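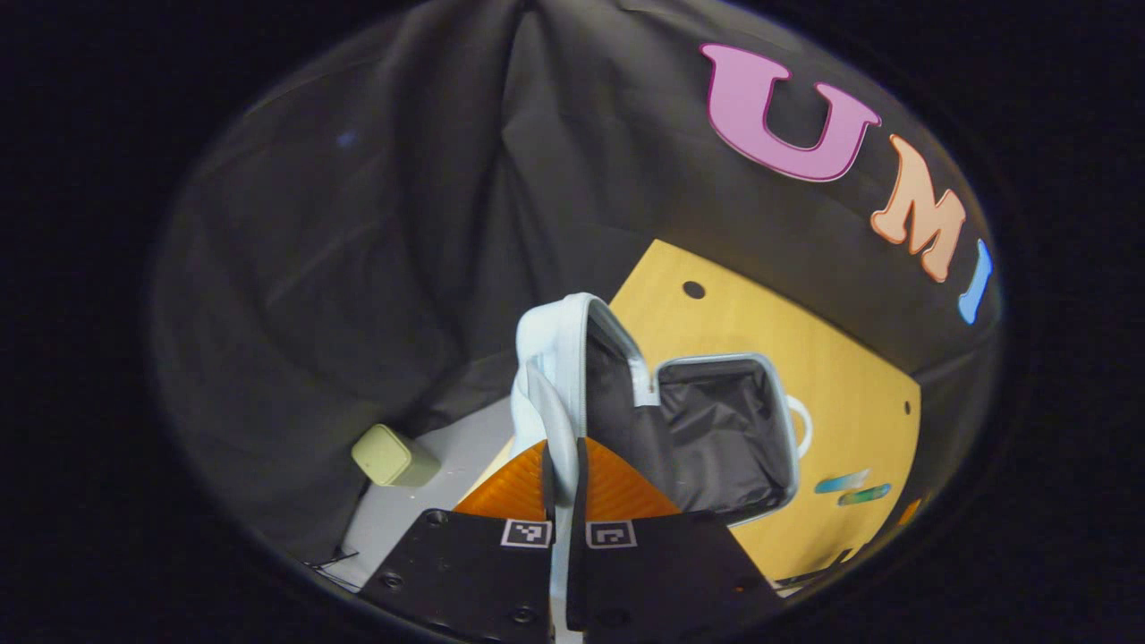

*Photo: Trerkico set-up guide, section 2*

## 2. Budget before you order

1. Price the grippers first. Allow 2 per station, plus spare soft tips.
2. Add the props. A zippered pouch with a strap keeps a gripper busy for a whole afternoon and costs less than lunch.
3. Put $70 per station toward backdrop cloth and a board.
4. Cap the first order at $2,000. Wait 8 weeks before the second.

**Note:** Foam letters go under "decor" – finance will ask.

**Caution:** Do not buy tips in bulk until you have worn out a pair.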